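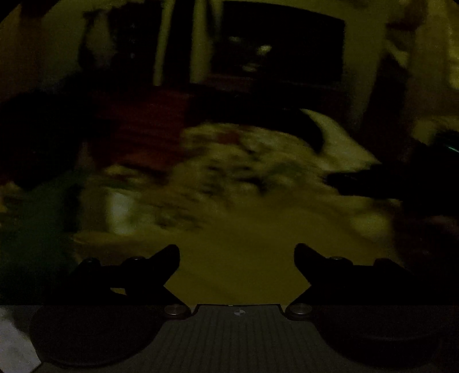 Dormitorio con poca luz, cama con colcha de flores.

Foro > Climatización y humedades > Condensación en dormitorio orientado al norte

tejavana
11 de febrero de 2020
Buenas. Dormitorio de 12 m2, fachada norte, muro de ladrillo de un pie sin cámara. Desde octubre tengo condensación en el encuentro del muro con el forjado superior, en una franja de un palmo. Registro con un Semholm colgado en el tabique interior: 19 ºC y 68 % de humedad relativa de madrugada. Ventanas de aluminio sin rotura de puente térmico, cambiadas las gomas el año pasado. Persiana bajada casi todo el día.
Me han presupuestado dos cosas:
a) Trasdosado con placa y lana mineral de 5 cm: 1.280 euros.
b) Extractor mecánico continuo Pamia con rejilla de admisión higrorregulable: 500 euros, instalado.
¿Por cuál empezaríais?

Ruddock_77
Por la b. Con 19 ºC y 68 % el punto de rocío sale a 13 ºC. Esa esquina, con un muro de un pie y el canto del forjado sin aislar, baja de 13 en cuanto fuera hay 2 o 3 grados. Si dejas el aire al 50 %, el rocío cae a 8,5 ºC y casi seguro que la superficie se queda por encima. El trasdosado no toca el canto del forjado y te desplaza el problema.

calorifugo
Discrepo. Ventilar en continuo un cuarto con el muro sin aislar es pagar calefacción para la calle. La transmitancia de un pie de ladrillo macizo ronda los 2 W/m2K. Con 5 cm de lana se queda por debajo de 0,6. Yo haría la a, con barrera de vapor en la cara caliente, y luego ya se verá.

Ruddock_77
La barrera de vapor hay que sellarla contra el techo, el suelo y las cajas de mecanismos. En obra pequeña no la he visto bien ejecutada ni una vez. Si queda mal, condensa detrás de la placa y te enteras dos inviernos después por el olor.

calorifugo
Eso es un problema del instalador y no del sistema. Con XPS adherido te ahorras la lámina.

tejavana
Añado datos que faltaban. Duermen dos personas con la puerta cerrada. No se tiende ropa dentro. El radiador está en el tabique opuesto a la ventana.

Conall Kavanagh
Dos personas durmiendo aportan entre 80 y 100 g de vapor por hora. En ocho horas, con la puerta cerrada y gomas nuevas, esa humedad no tiene por dónde salir. Antes de gastar nada haría dos pruebas:
1. Una semana con la puerta abierta de noche y diez minutos de ventilación cruzada por la mañana. Anotar la humedad a las 7:00.
2. Medir la temperatura superficial de la esquina con un termómetro de contacto, a la misma hora. Los de infrarrojos baratos fallan bastante en rincones.
Con esos dos valores se decide. Si la superficie está por debajo de 11 ºC, hará falta aislar -- ventiles lo que ventiles.

Wutum
Revisa también el higrómetro. El mío marcaba siete puntos de más. Prueba de la sal: sal húmeda en una bolsa cerrada con el aparato dentro, doce horas, tiene que dar 75 %.

tejavana
Hecha la prueba de la sal: marca 78. O sea que el 68 sería un 65.

Ruddock_77
Con 65 % el rocío baja a 12,3 ºC. Poca diferencia. Sigo en la b.

calorifugo
Y yo en la a. El moho, por cierto, no necesita condensación: le basta un 80 % en la superficie durante varios días.

tejavana
Empiezo esta noche con la puerta abierta. El termómetro de contacto lo tengo pedido, pongo las lecturas aquí cuando tenga la semana completa.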